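Left gripper reports closed when it isn't, arm then pulls the cloth off the table

Forum: Two-arm handling > Faults and safety

canan_k
Hello all, first proper post after a long time of reading, so please be patient with me. We train our folding cell (we call it Hotell, it does baby clothes and small blankets) on demonstrations done by hand with two grippers, and then the Bakel arms play the learned motions back. It has been a happy little project up to last month. In July the left arm started lifting before the jaws had a proper hold. The garment slips out of the left side, the right side still has it, and the right arm carries on with its swing and drags the whole thing off the table. Once it took a tray of clips with it and they went all over the floor.

The log says "closed" every single time. We have 3270 demonstrations in the set and I went back through them over several evenings with a lot of tea. In 276 of them the left opening value goes down to fully closed while there is clearly a thick fold between the fingers. The right side never does this. Has anyone seen it?

e_ulloa
Welcome! Sorry it's under these circumstances. My money is on the zero point. If somebody ran the homing routine with something between the fingers, the gripper will happily call that gap "closed" for the rest of the session, and every value after it is shifted. We lost a whole batch of towels that way. Are the 276 bunched together in time, or sprinkled through?

canan_k
Bunched, mostly! Four sessions have nearly all of them. There are a few strays elsewhere, though, and those bother me.

cleiton.arruda
I'd look at the hardware before blaming whoever did the homing. Pull the pads off and look at the pivot screws. Ours backed out by a hair over the first 2000 closings, and that was enough for the linkage to flop a little at the end of the stroke. The motor side thinks it has arrived, the fingertip hasn't. A loose screw would also give you strays, which a bad zero doesn't.

e_ulloa
A loose screw wouldn't clear itself between sessions, Cleiton. If four sessions are bad and the ones after them are fine, nothing in there was loose.

cleiton.arruda
Unless somebody tightened it. People tighten things and don't write it down, I've done it myself – more than once, and my wife will tell you it's the same with the kitchen cabinets.

janaina_d
Can I put the brakes on for a moment, with love to you both? The bit that worries me is the right arm finishing its swing after the left one has lost the cloth. Whatever caused the bad value, the cell shouldn't be trusting one number. What if it's a sleeve wrapped around somebody's wrist next time? Canan, is there a force limit on the right arm, and does a person ever stand within reach while it runs?

canan_k
There's a limit but it was set for heavy blankets, so a baby shirt never comes near it. And yes, I do stand there, feeding it. I've stopped the cell as of this morning.

janaina_d
Thank you. Leave it stopped until there's a second check on the grip. We compare motor current with opening: if the fingers say closed and the current says they're pushing on nothing, both arms freeze. Ours has caught 21 bad grips so far, and only one of those freezes was a nuisance.

adalberto_q
Coming in from the cloth side of things. I did garment handling for years before any of this and still help out at Godoy, where we do a lot of teaching by hand. Canan, please sort your 276 by fabric before you open anything up. A thin knit folded once and a fat fleece bunched up in the jaws are completely different animals, and I'd never expect the same closing value from both. Knit goes nearly flat between the pads. Fleece springs back, and the person demonstrating squeezes harder without noticing.

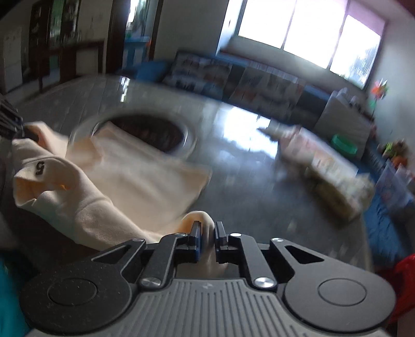
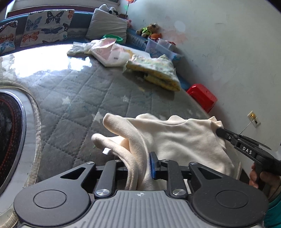 With two hands on one piece you also get the pull between them. If the other hand tugs while the left is still closing, the fold slides a bit in the pads and gets thinner, and your value drops for a perfectly good reason. So I'd guess your four sessions are Emiliano's bad zero and your strays are plain old tugging. Sorry, Cleiton.

cleiton.arruda
I'll take that for the strays. I still want to hear about the screws.

canan_k
Update, and it's a mixed bag. The four sessions were all homed by the same person on the same afternoon (me, I'm afraid), and when I shift the values back they line up with the right hand very nicely. So Emiliano was correct there. Of the strays, most are fleece with the right hand pulling early, just as Adalberto said. But two of them are thin cotton with no pull at all, and one of the left pivot screws did turn under my driver. Not much, an eighth of a turn maybe.

cleiton.arruda
HA. Thread lock, the medium kind, and a dab of paint across the head so you can see if it moves.

e_ulloa
An eighth of a turn doesn't explain the arm dragging things off the table, but fine, paint it.

janaina_d
And the current check?

canan_k
Halfway there. Asorine's controller gives me the current at a slower rate than the opening, so the two don't line up in time and I get false freezes on every quick grasp. Did you filter yours, or just wait a beat before comparing? The cell stays off until I have it working, I promise.

janaina_d
Wait a beat. Start long and shorten it, with nobody feeding. I'll dig out our settings tonight once the kids are down and post them under this.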